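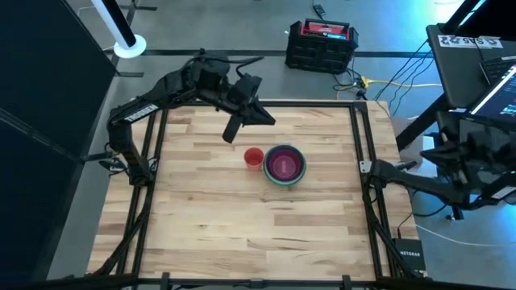
Last changed: April 21, 2022

Rindlow nesting bowls and tumbler

I have owned a lot of bowls and never once wanted to write about them, so take that for what it's worth. I bought the Rindlow set for lunches at work because our shared shelf was a jumble of mugs with no handles and one giant salad bowl that everybody hated washing, and I've been using it every working day since. I really love it!

The bowls sit one inside the other and the cup goes beside them, and the whole lot takes up hardly more space than the biggest bowl does by itself. I like that the stack looks good just standing out on a table. The big green bowl is my favorite color of the bunch, and next to the orange cup it's such a cheerful pair (my sister says it looks like a kids' party, and she's not wrong, but I'm fine with that).

The big bowl

Soup, noodles, a proper salad with room to toss it. It's wide and rounded, so you can get a spoon all the way around without chasing the last beans into a corner. The finish is glossy on the outside and tomato sauce wipes right off it. I did get a faint yellow shadow after a turmeric lentil thing I left in there over a long weekend. It faded after a few washes and I've stopped looking for it.

The smaller bowls

These get used for everything. Nuts, cut fruit, dressing, paper clips at one point. Leszek Malinowski at the next desk borrows the littlest one for his yogurt and always brings it back clean, so he can keep borrowing it. They lift out easily. I've had nesting sets before (looking at you, Sorkach) where you had to bang the stack on the counter to get the inner one loose, and these have never jammed on me, even put away damp.

The cup

Plain plastic, tall, wider at the top than at the bottom, no lid, no straw, no silly slogan. It holds 500 ml filled right up to the rim, which I checked with a measuring jug because the box didn't say. The matte surface is nice to hold when your hands are wet. I drink water and iced tea out of it. I haven't tried anything hot and I wouldn't.

My only real gripe is that the cup doesn't nest with the bowls in any sensible way. You can drop it in the top one, but then it sticks up and wobbles when you carry the set to the sink. So mine stands next to the stack, and when I pack everything up the cup goes in a separate side pocket of my bag.

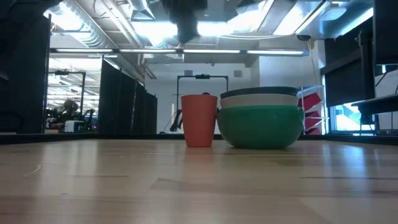
Compared with the Tomaszewski set

I had the Tomaszewski bowls at home for a couple of years and they're good, heavier, with deeper sides. For baking I'd still pick those. For eating out of, and for carrying around, the Rindlow ones win easily. They're lighter and there's no lip under the rim where old oatmeal likes to hide. Chrysanthi Fragkou, who I share lunches with, has both as well and says she'd keep the Tomaszewski if she had to choose, so there's one vote the other way.

Washing

Top rack, no trouble so far. By hand they take a minute. Let the cup drain upside down on a towel, it holds a little puddle otherwise.

Would I buy it again?

Yes, and I'm getting a second set for the cabin in Plitusholm before we go up in May. I'm giving it 4 out of 5, with the missing point for the cup. If Rindlow ever makes one that tucks into the stack I'll come back and change the score.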